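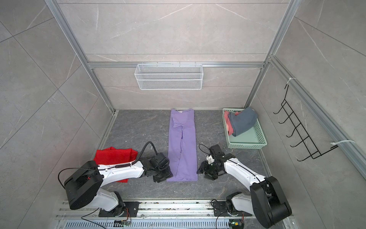 Skarorier Trillgate two-arm textile cell, folding layout.

Trillgate Cell, two-arm, for garment handling
Part family 253

Overview

The Trillgate is an enclosed bench cell for folding and sorting garments with two small arms. It is supplied as an aluminum extrusion frame with a slotted base rail, two arm mounting plates and a vented grille plate under the rail. Wall and floor panels are fitted to order. Arms may be supplied by Skarorier or by the customer.

The cell is sold as partly completed machinery. The integrator carries out the risk assessment for the finished installation, including the arms, the grippers, the garments and any fixtures added to the walls. The sections below set out the practice we expect to see applied and the points our service staff check at acceptance.

Scope of supply

Frame, rails and corner brackets
Base rail with two mounting plates
Vented grille plate
Drerance interlock module with two input channels
Acceptance checklist, printed, and spare label set

Not included: arms, grippers, baskets, hooks, garments for trials, compressed air.

Safeguarding

Carry out the risk assessment before first power-up and repeat it after any change to payload, gripper shape, speed or reach. ISO 12100 gives the general method. ISO 10218-1 covers the robot itself and ISO 10218-2 covers its integration. If people are to share the space with moving arms, the assessment must address contact at every point of both arms, including the space between the two grippers. Treating each arm as a separate machine is not accepted, as the closing gap between them is a hazard that belongs to neither arm alone.

Speed limits are set in the controller and locked with a password held by the person responsible for the cell. Limits set only in the task program do not count as a safety function.

The open side must be guarded or interlocked. The Drerance module drops both arms together. Do not wire it so that one arm can continue while the other is stopped.

Reset must be manual, and the reset control must be placed where the operator can see the whole floor of the cell and cannot reach it from inside.

Cables and wall fittings

Leave enough slack for full joint travel and no more. Run each arm through its full range at reduced speed and watch the cable at every joint. A loop that can catch on a gripper, a rail end or the other arm must be rerouted or clipped before the cell is released.

Small circuit boards mounted at the base rail should be covered wherever lint or metal debris can reach them. Covers are listed under accessories.

Racks and mesh baskets may be hung from the rails. Cable ties are acceptable for light, empty fittings during setup. Trim the tails. For production use, change to bolted brackets and enter each fitting in the keep-out map.

Floor and basket placement

Basket position is taught, so any movement of the basket is a change to the cell. Mark the position on the floor panel and check it at the start of every shift. Low baskets with perforated sides suit this work, but the front rim needs its own clearance value: with folded items stored upright toward the back and the front of the basket left open, as in this view from the gripper, the fingers come in over or close to the rim on each placement. Set the approach height from the rim and not from the basket floor.
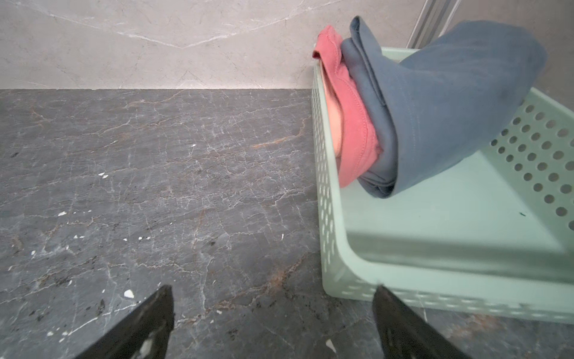
Housekeeping is part of the acceptance check and is scored separately from the motion tests. Clear the floor panel before each run, at the end of each shift and after any work on the walls or frame. Small white flakes like those scattered on the dark veined floor beside the basket should be removed before garments are laid down. They can transfer to fabric, and on a patterned panel they are easy to miss by eye. Use a vacuum with a soft brush. Do not use compressed air, which moves debris into the rail slots.

Acceptance test

The test is run with the customer's own garments – no substitutes. It consists of 173 consecutive fold-and-place cycles with no safety stop and no manual correction. Record every stop, including those cleared by the operator in seconds. A stopped run starts again from zero.

Records

Keep the risk assessment, the keep-out map, the interlock test sheet and the acceptance record with the cell. Interlock tests are repeated monthly. The first sheet is filled in by our installer and countersigned on site.

Ordering

Frame kit with Drerance module: $1,985
Board covers and bracket set: quoted with order
Prices exclude freight. Orders placed in November ship after the plant shutdown.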